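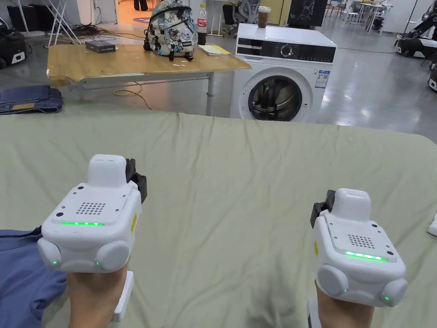 Vitalii Derkach objects that a bed sheet is sold by its cut size, that the cut size is on the packet, and that whatever happens in the wash is between the buyer and the machine. He made the point in response to my December column, and it is the strongest case for the present system. I still think the system is wrong.

A cut size describes the cloth before hemming and before laundering. The buyer never uses it in that state. Two hems take up width, and the first few washes take up more, mostly along the warp, where the yarn was held under tension in the loom and relaxes when it gets wet. Cotton sheeting that loses 2 percent in the first wash can lose more in the second. None of this is a defect. It is a known property of the material, and mills measure it.
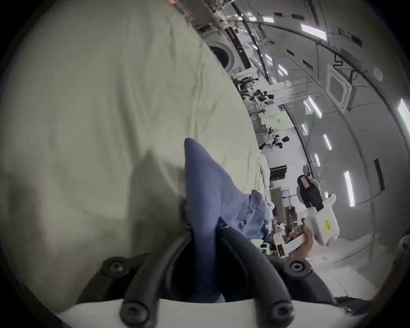

The measurement exists, then, but it stops at the mill. Velon, whose sheets I have bought for years, prints the cut size, the thread count and a wash temperature. Lunus prints the finished size, meaning after hemming, and says so in small type. Neither prints the size after washing. A shopper comparing the two is comparing different quantities under the same heading, and the difference can decide whether a flat sheet tucks in at the foot.

Thread count gets the large type. A figure of 200 tells the buyer something about density, less about feel, and nothing about fit.
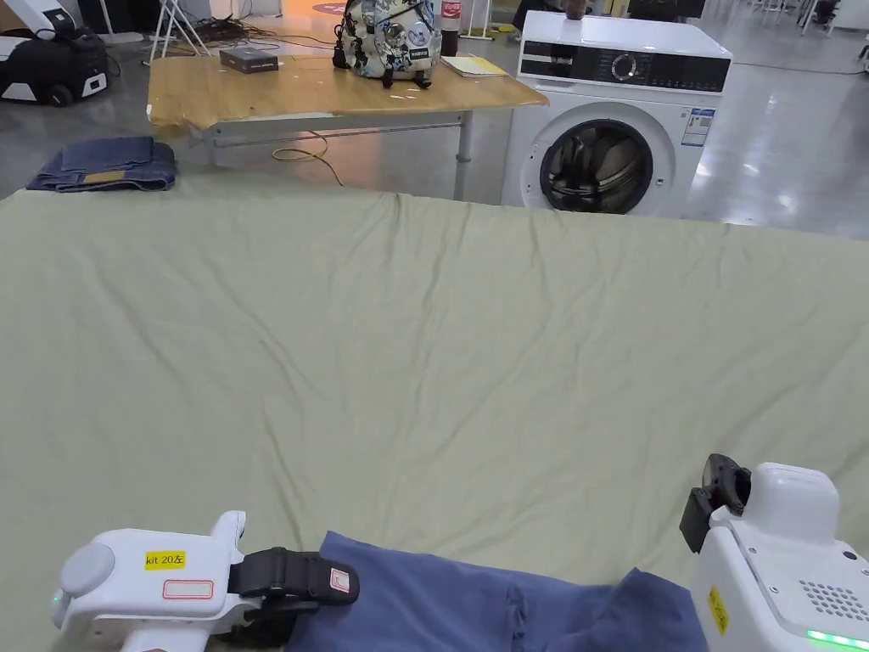
My proposal is narrow. The label should carry one length and one width, taken after five washes at the temperature on the care tag, with the sheet dried flat and unstretched. A tolerance can follow in smaller type. Shearer, a small maker in Dorthorpe, already does this for pillowcases and adds some 50 cents to the price — a cost I would pay on sheets as well.

Derkach would answer that households wash and dry differently, and that no single figure can hold for all of them. I agree. The same is true of the cut size, which holds for none of them. A sheet washed hot and tumbled dry will come out smaller than its label under my scheme, but the buyer will at least know which conditions the label assumed.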